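**Zodareo: what to buy for the second table**
Student project report, equipment planning strand
October 2023
Written by Toivo Rissanen, with the rest of the group looking over my shoulder

I was asked to keep this to the money and the shopping, and I have mostly managed it. The Zodareo project has one working table with two arms on it, and next term there should be a second. My part was to work out what the second one needs, what it will cost and in what order it ought to be bought.
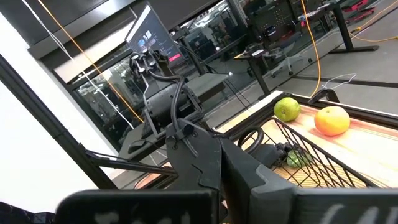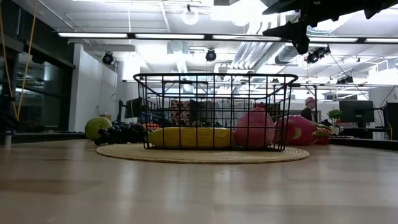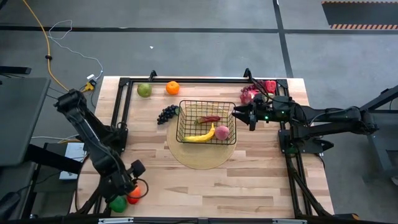
The budget we were given is £2,000, and it has to cover everything except the arms and the computer, which come to us from the department under a separate arrangement that I am very glad to have had nothing to do with. That sounded like a great deal of money to me in the first week, and by the second week it sounded like rather little, once I had started writing down all the things that sit around a pair of arms and never get a line of their own in anybody's plan. The black extrusion frame mounted on the tabletop is a good example. I had always looked past it to the arms and the fruit, and when I came to price up a table I had put down "table" and nothing else. A frame like that means rails, corner brackets, bolts and a morning of somebody's time with a hex key, and it went straight to the top of my list with a note to myself to look harder at everything else.

## How I made the list

My first list came out of my head and was not very good. It had the expensive things on it and hardly any of the cheap ones. For the second list I sat beside the table while the others were running the basket task and wrote down each thing that somebody touched, moved, plugged in or complained about. I would recommend this to any group planning a copy of something they already have. It is slow and you feel slightly in the way, but people are kind about it, and they will tell you things that they would never think to put in an email.

After that I sorted everything into four heaps: the table and its frame, power and cables, the objects we handle, and what I ended up calling "sundries", meaning tape, ties, labels, spare screws and the like. I did try a more elaborate arrangement with sub-headings, and I gave it up when I found I had put cable clips in two different places and budgeted for both of them.

## The table and frame

This is the biggest heap by a long way. We asked for quotes from 3 suppliers and had useful replies from two, Divosa and Boler. The third sent a very friendly message and a catalogue and then went quiet.

Divosa will cut the rail to length, drill it and send it with all the brackets bagged up and labelled. Boler sells the rail in standard lengths and leaves the cutting to the customer, and their price is lower, as you would expect. We talked about this for longer than it probably deserved. The workshop can cut rail for us and has done so before, but only when it is free, and in the autumn term it is hardly ever free. I have gone with Divosa for the rail and Boler for the worktop, where there is nothing to drill and their price was simply better.

On the worktop itself, I am asking for the same kind as before: pale wood, butcher-block style. There was a suggestion that we might save a bit by using a plain white desk top from the store cupboard. I was tempted, I admit. The trouble is that the whole purpose of the second table is to find out whether what we train on one will work on the other, and if we change the surface as well as the arms then we shall be left wondering which of the two changes did it. The wood also has a shine to it that picks up the ceiling lights in streaks, as you can tell from the view through the side of the basket, and I would like the second table to have to put up with that as well.

## Power and cables

This was the heap I had most badly underestimated. I had written "extension lead" and thought no more of it. Then I spent a while following cables round the existing table - yellow, orange, white and a good many black ones - trying to decide which would need a twin, and by the end of it I had filled a page.

What I have put in the plan is as follows:

- a power strip with a switch for each socket, to be fixed to the table and kept off the floor
- data cables in the same lengths as the current ones, with a spare of each kind
- softer, more flexible cable for the runs along the arms
- floor covers for every cable that crosses a walkway
- a bag of hook-and-loop ties, a large one

The first item is the one I feel strongly about. On the present table the strip with its adapters sits down by the back left corner, and getting at it means crouching. It would be a small kindness to whoever uses the second table to have it at a sensible height, and a switched strip lets you turn off one arm without turning off everything.

I have also asked for the cables to be colour-coded from the start, and for somebody to write down what the colours mean. I could not find this written down for the present table. I asked round, and got answers that did not agree with each other, though everybody was very sure of theirs.

## The objects

I have set aside £170 for the things the arms pick up, and this was the line I was questioned about most when I showed the draft to the group. It does look odd to see fruit in an equipment budget. But the fruit and the basket are as much a part of the test as the grippers are, and if the second table has a different basket then we have a different test.

The wire basket is the piece I would be most careful about. It has an open grid on every side, so the cameras can look straight through it and catch whatever is in the room behind, and any replacement with solid sides or a coarser mesh would make life easier or harder for us in ways we could not put a figure on. I found the same pattern at a homeware shop called Chu, and I have asked for two, one to use and one to keep in the cupboard for the day the first is squashed. The round woven mat comes from Chu as well. They had it in several shades and I would ask whoever places the order to please check the colour against ours before paying.

For the produce, we want the whole set matched: banana, grapes both dark and red, green apples, orange, peach, chilli, red pepper, dragon fruit and so on. I have suggested buying all the pieces from one maker in one go so that the sizes stay in proportion, and weighing each piece when it arrives. There ought to be a few awkward things in the set too. Grapes are a good choice here, with so little about them that a two-fingered gripper can get flat against.

## Sundries

There is not much to say about this heap except that it should not be cut. Every time the total came out too high, somebody would point to the sundries and suggest halving them, and every time I have put them back. Floor tape is in here, and so is the striped mat for the edge of the working area, and a set of replacement screws for the fingers. The screws cost next to nothing, but a missing one can stop the work for a whole afternoon.

## Order of buying

Divosa quotes 4 weeks for cut and drilled rail, so the frame has to be ordered first, and everything else can wait behind it quite happily. My plan is:

1. Frame from Divosa, as soon as this report is approved.
2. Worktop from Boler, once Divosa have confirmed a delivery date.
3. Cables and power strip, after the arm positions have been marked out on the worktop drawing.
4. Basket, mat and produce, together.
5. Sundries, in one order, with whatever has been forgotten from the above.

I would like the table standing and the arms bolted down in December, before people go home. If the rail is late then the arms can stay in their boxes over the break and no great harm will be done, though I would be disappointed.

## Things I have left open

I have no line for a second monitor and stand. There may be one going spare upstairs, and I have asked. If there isn't, it will have to come out of whatever is left after the cables, and I should warn the group that this could be tight.

Delivery charges are included for Divosa and Boler. Chu will hold the items for collection, so somebody will need to go and fetch them, and I am happy to do that if I can borrow a rucksack big enough for two baskets.

The full price sheet is in the project folder under "second table", with the quotes filed behind it. Please put corrections in the comments column and leave the totals alone, as they are linked to one another and I have only just got them to add up.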